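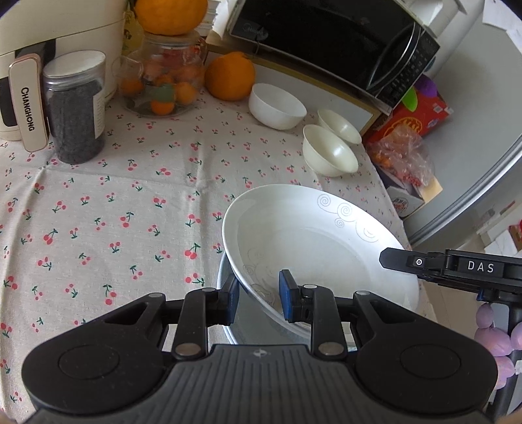
Why does a restaurant that's full every night still close?

Rent, mostly. Then the lease runs out and the new number makes no sense for a place with a line out the door and a menu people remember from ten years back.

That's the short of it. The long of it took me a few weeks of eating lunch on Fehr Street and asking rude questions about money.

Fehr Street, if you don't know it. Six blocks, downhill, bad parking. Noodles at the top, a bakery halfway, then a run of small dining rooms with the kind of windows that fog up in winter. Most have fewer tables than a dentist has chairs. Okay, not quite. But small.

Soup is the thing there. Always has been. Beans, barley, chicken with dill, a red one with cabbage that changes depending on whose kitchen you're in. You get it in a deep bowl, bread on the side, and you're out in twenty minutes unless it's raining, in which case nobody moves.

Ostow is the oldest one left. Corner spot, green awning. Lease came up in September. The old rent was low, embarrassingly low, the owners will tell you that themselves. The new one came in $2,000 a month higher. They sell soup. Do the math on soup.

They did. At the prices on the board that was 500 extra bowls a month just to stand still, after you take out the bones and the onions and the gas and the wages. The room doesn't hold that. It was already full at noon. So the price went up, the bread stopped being free, and they started opening for breakfast, which half the regulars still haven't noticed.

Breakfast is good, by the way. Barley porridge with fried onions. Go.

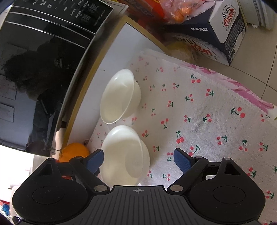
City Desk, Food & Neighborhoods
2 Mar 2025

Down the hill at Brakier it went another way. No raise in rent at all, the landlord likes them. What got them was the stove. An old range, older than the lease, and when it went, the new one needed a new hood, and the new hood needed a new duct, and the duct had to go up through somebody's apartment. Three months dark. Three months of no soup money, and two cooks who couldn't wait around and took jobs across the river. Can't blame them.

They reopened with a shorter menu. Four soups, one dessert. The line came back the first week, and the dining room sounds the same as it did, spoons and arguing. The owners say they sleep better with four soups. They also say they miss the mushroom one and get yelled at about it daily.

So what does a neighborhood do with that? Some of it is small stuff. Regulars at Ostow buy meal cards ahead, ten lunches paid up front, and that cash shows up in January when January is dead. It helped. It's also a loan from your customers, and the owners know it, and one bad winter could turn those cards into a problem.

Some of it is bigger. Stiltis, the supply house on the next street over, started letting four of the kitchens order as one. Flour, oil, onions, takeout lids. One truck instead of four. The saving across the group runs $830 in a good month, closer to nothing in a bad one. Onion prices, don't ask.

And the landlords. I called most of them. Two called back. One said the street is worth more than it used to be and the rents should say so, and he's right that it's worth more. Ask him why, though. He said foot traffic. The foot traffic is coming for soup.

There's an idea going around to tie the rent to sales, a low base plus a cut of what comes in. Common enough in malls, rare on a street like this. Kitchens are split on it. A good month gets more expensive, a bad one gets survivable. One owner told me she'd sign tomorow. Another said she didn't want her landlord reading her receipts, full stop.

Meanwhile the empty storefront between the bakery and Brakier has been empty since before last summer. Asking rent dropped twice. Somebody was in there measuring last week, and by lunchtime every kitchen on the block had a theory. Phone store. Juice. A dumpling place, which is what everyone wants and what everyone also worries about.

I had the red soup at Ostow on the way out. Eleven dollars now. It used to be eight and I grumbled about it to myself the whole way through the bowl, then ordered a second to take home. Thicker than last year, more caraway. The lid leaked on the bus.

Ostow opens at seven, Brakier at eleven, both closed Mondays. Cash is easier at Brakier, the card reader is moody.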